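Home | Talks | Notes | Archive | Contact

Who pays when the plant is gone? Speaker notes, August session

Slides are mostly pictures, so these notes carry the talk. Skip to the second half if we start late.

OPENING

Start with the Judach plating works. Don't do the history. Everyone in the room will know a place like it. Chrome and zinc work, family owned, closed after the state pulled its permit. Then the press release from the buyer, Hutar, with the phrase "fully funded cleanup" in the second line.

Read the phrase out twice. Ask who in the room has ever seen a fully funded cleanup. Wait for hands.

WHAT "FUNDED" MEANT

The money was a bond. A bond is a promise from a third party, and it pays out on conditions. Go through the conditions slowly:

The state has to declare a default. The default has to happen while the bond is in force. The claim has to be filed within 60 days.

Ildikó Juhász spent a winter reading the file. Her finding was that the default notice went to an old address and came back, and that by the time it was sent again the window had closed. The insurer declined. I don't blame the insurer much. It did what the paper said it would do.

I do wonder about the agency. I've heard the staffing explanation and I partly believe it. But an office that is too short of people to mail a letter is also too short of people to check a groundwater report, and it signed off on plenty of those.

THE CRIMINAL CASE

People will want this part. Keep it short.

The owner pleaded to one count of storing waste without a permit. The sentence was 8 months. The judge also ordered him to repay the emergency response costs. At the rate he is paying, I would not plan a budget on it.

Be careful here. A conviction feels like an ending, and the local coverage treated it as one. The reporters left, and the drums in the back building were still sitting there when they did. The plea deal says nothing at all about soil. I had to read it three times before I believed that.

If asked whether prosecution deters anyone: I don't know, and I'm suspicious of people who say they do. The studies I've seen count the cases that were brought. They can't count the shop owner who looked at the odds and dumped it anyway.

THE CONSULTANT'S REPORT

Hassanpour did the site study. It's a decent piece of work and I want to say so, since I'm about to complain about it.

It has 3 monitoring wells. All of them are on the uphill side of the old pit. The report says this in a footnote and then concludes that there is "no evidence of off-site movement." Well, no. There wouldn't be.

Niloufar Nazari asked at the public meeting why there was no well by the creek. The answer was access - the neighbor hadn't signed. She went and knocked on the neighbor's door. He said he had never been asked. I'd like to hear the company's side of that and so far I haven't.

(Pause. Water. Next slide.)
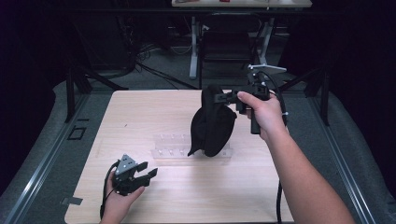
Two hand-held grippers in use, black cloth in the jaws of one.

WHAT I'D ASK FOR

Keep this part practical. The Mirton site is next, same kind of bond, same agency.

- Get a copy of the bond itself. The summary leaves out the dates.
- Ask who gets the default notice, by name and street address.
- Ask for the well map before the meeting. Bring a pencil and mark which way the water flows.
- Ask what happens to the money if the new owner sells.

Expect to be told that this is all being handled. It may be. Ask to see it in writing, and give them 60 days.

IF THERE'S TIME

Question about property values always comes up. I have no good numbers and the ones going around come from people selling houses. Say that and move on.

Stop at 8 p.m. The building locks.

Comments

creekside_dan: Was there for this one. The footnote got a laugh, but I live downhill of that pit.

M.T.: You're too easy on the insurer. They knew the address was old, they had the new one on the renewal form.

Paula R: Can you post the bond language? The library copy is missing the last page.

Related
Reading a groundwater report without a degree
Bonds, trusts and letters of credit
What a plea deal leaves out
Notes from the Mirton public meeting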